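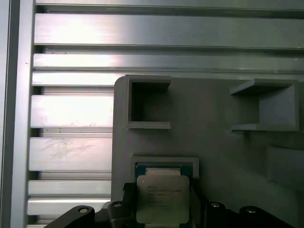

Can a high school club really teach a robot arm to put parts into a PC?
With a lot of patience and a lot of dead computers, sure.

That's the question I get most when I tell people I'm mentoring at the Sornholm robotics club this season, so I wanted it out of the way first. The longer version is that we signed up for the Mosoti Challenge, where every team gets an old desktop computer and has to take parts from a fixture and install them using a robot. No hands once the clock starts. Points for each part seated, points off for each one dropped, and a team can score 500 at most. Our first practice run scored 74, and you should have heard the cheering!

I love this contest because it's so fiddly. Last year's task was stacking crates, and the kids had it figured out by Halloween. Computer parts are another world. A processor is flat and slippery and wants to go in straight, and a memory stick needs a firm push in exactly the right spot. People do both by feel without thinking about it, and then you try to write down what "by feel" means and you're at the whiteboard until nine at night.

The fixture has eaten most of our September. We print our own, and we're on version 2 of the big gray plate. Version 1 (may it rest in the scrap bin) held everything so snugly that the gripper couldn't pull anything loose, and one of the juniors spent a whole Tuesday filing the pockets wider before we gave up and redrew it. The new one has more room around each part. She also talked us into printing the pockets as separate blocks, so a bad one can be swapped without a nine-hour reprint. Smart kid.

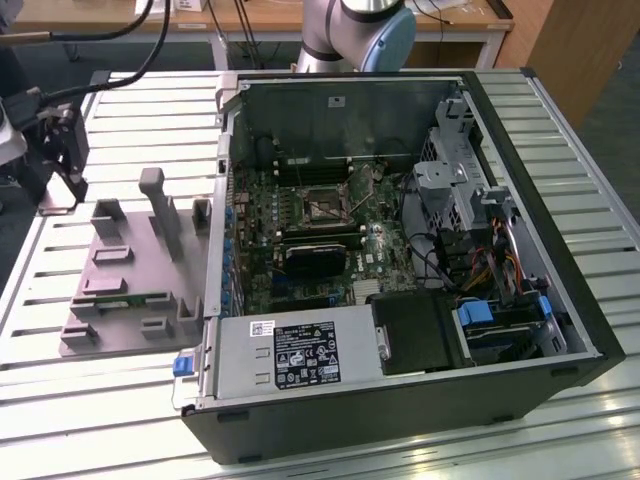
We also had a long argument about which way up the computer should be, and laying it on its side won easily. With the side panel off you're working straight down into the motherboard, and gravity is on your team for once. The trouble is everything in between. Cables spring up wherever they like, and the arm has no idea that a loop of wire is soft and a drive cage isn't. So the path planning group drew a set of keep-out boxes over the whole inside of the case, and now the arm takes these big careful detours that look a little like somebody stepping over a sleeping dog.

The software side has been a blast. The kids named their program Sanach - I've asked why and got four different answers - and at last count it was 2277 lines long, a good chunk of it comments complaining about other comments. It reads a list of waypoints, checks them against the keep-out boxes, and logs every move so we can replay the bad ones on the laptop afterward. The replay was a freshman's idea and it has saved us more time than anything I've contributed!

If you're starting a team of your own, a few things I wish I'd known in August. Label your parts the day they show up. Keep one board that you never practice on. Slow the last inch of every move way down, then slow it down again. And buy more snacks than you think you need, because a hungry path planning group will plan a path straight into the power supply.

Next up is the Grurkgate scrimmage, where we get to see what the other teams have built. I've heard one of them skipped the printed fixture completely and went with foam, and I can't wait to find out how that holds up. Our own list before then is memory sticks, memory sticks, and a better way to tell whether a part is seated or just sitting there. I'll post the scores when we're back, good or bad.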